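Comparar garras com pontas de pipeta: roteiro rápido

Notas de bancada, 19 de março de 2018. Escrito às pressas, vou corrigindo conforme der.

Objetivo: saber se uma garra adaptativa de três dedos serve para pegar ponta de pipeta, e como ela se compara com a de dois dedos paralelos (a Lastcombe, que já temos no outro braço). Não é teste de velocidade. É teste de pega: pegou reto, pegou torto, não pegou.

O que precisa

- braço com sensor de força no punho
- as duas garras, com os flanges já furados
- duas caixas de pontas, base transparente
- mesa que não balance
- controlador Kiser com o firmware novo (o antigo perde o zero do sensor quando reinicia, não use)
- paciência

1. Montagem

Flange primeiro, garra depois. Parafusos em cruz, aperto leve, depois aperto final. Conferir se o conector do sensor ficou com folga: cabo esticado puxa o punho e a leitura de força vem suja. Deixe uma alça generosa do lado do braço e gire a última junta nos dois sentidos antes de prender qualquer coisa com abraçadeira.

Caixas uma atrás da outra, perto do centro. Trabalhe com a de trás primeiro, assim os dedos abertos ficam longe da borda da mesa.

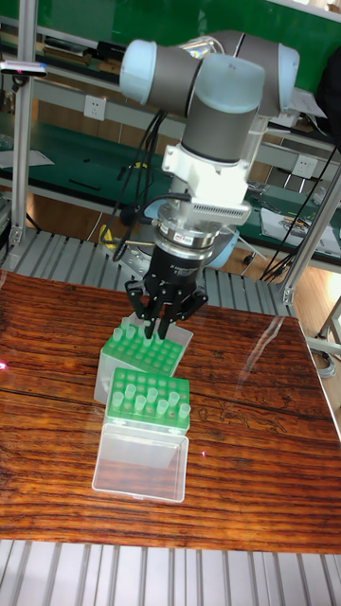 Garra de três dedos sobre a caixa de trás, dedos abertos.

2. Zerar o sensor

Sempre com a garra montada, parada, apontando para baixo, sem nada nos dedos. Espere 30 segundos. Zere. Se trocar de garra, zere de novo. Parece óbvio mas perdi uma manhã inteira por causa disso em dezembro.

No Stamport (o programa de registro): aba Força, botão Tara, conferir que os três eixos ficam quietos. Se o eixo Z fica passeando, é cabo. Volte ao passo 1.

3. Ensinar os pontos

Quatro cantos da grade, à mão, velocidade mínima. O programa interpola o resto. Cuidado com a altura: o rack verde flexiona um pouco quando se apoia a mão na caixa, então ensine sem encostar nela.

Ponto de aproximação 30 mm acima da ponta. Ponto de pega 4 mm abaixo do topo dela. Com menos que isso os dedos escorregam pela borda, com mais eles batem nas vizinhas.

Mesa envernizada reflete muito. Se for usar câmera para achar os furos, apague a luz do lado ou ponha um papel fosco embaixo. Eu acabei usando só os pontos ensinados.

4. Fechar os dedos

A parte chata. Três dedos articulados foram feitos para coisa maior, e numa ponta fina o que trabalha é só a extremidade. Usar o modo pinça, não o modo básico. No modo básico os dedos fecham abertos demais e a ponta vai embora de lado.

Valores de partida:
força: 12 por cento
velocidade: 7 por cento
parada: por contato, não por posição

Depois suba a força de pouquinho em pouquinho. Se a ponta entorta, passou.

5. Subir e segurar

Subida vertical, sem girar a última junta até sair completamente do rack. Pare logo acima da caixa e olhe de frente e de lado. De frente quase sempre parece reto, de lado é que aparece a inclinação. Anote.

Critério que usei:
reta: conta como boa
inclinada mas firme: conta como meia
balança quando se toca de leve: falha

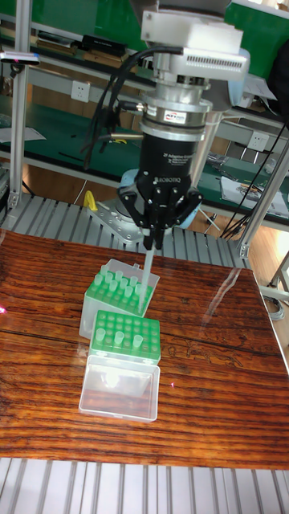 Repita com pontas do meio e pontas da beirada, separadas na planilha. São casos bem diferentes. Na beirada sobra espaço para pelo menos um dedo, no meio de uma caixa cheia os três disputam lugar com as pontas em volta. Com a caixa meio vazia tudo fica mais fácil, então não compare uma garra em caixa cheia com a outra em caixa vazia (já vi fazerem).

Tampa da caixa: fora do caminho do braço, e confira a trajetória antes de rodar sozinho. Tampa transparente o operador esquece que exste.

6. Trocar de garra e repetir

Mesma caixa, mesmos furos, mesma ordem. Refazer a tara, reensinar os quatro cantos (o comprimento da ferramenta muda!). Atualizar o TCP no controlador. Se esquecer o TCP, a garra desce onde não deve.

Para os dois dedos paralelos: alinhar a abertura com a fileira, senão derruba as vizinhas.

O que achei até agora

Três dedos: tolera melhor erro de posição, a ponta vem mais para o centro sozinha. Mas ocupa muito volume, e em caixa cheia atrapalha.
Paralela: mais fina, entra melhor no meio da fileira. Erro lateral não perdoa.
Pontas de dedo Sýkora, aquelas de borracha ranhurada: ainda não testei, chegam depois. Devem ajudar na de três dedos.

Problemas comuns

Ponta gruda no rack e a caixa sobe junto: prender a base com fita dupla face.
Garra não detecta contato: velocidade baixa demais, ou a força mínima está abaixo do atrito do proprio mecanismo.
Leitura de força pula quando o braço para: filtro desligado no Stamport, aba Força, última opcão.
Inclinação sempre para o mesmo lado: um dedo chega antes. Recalibrar abertura com a garra vazia.

Falta a parte de encaixar a ponta na pipeta. Fica para outra página.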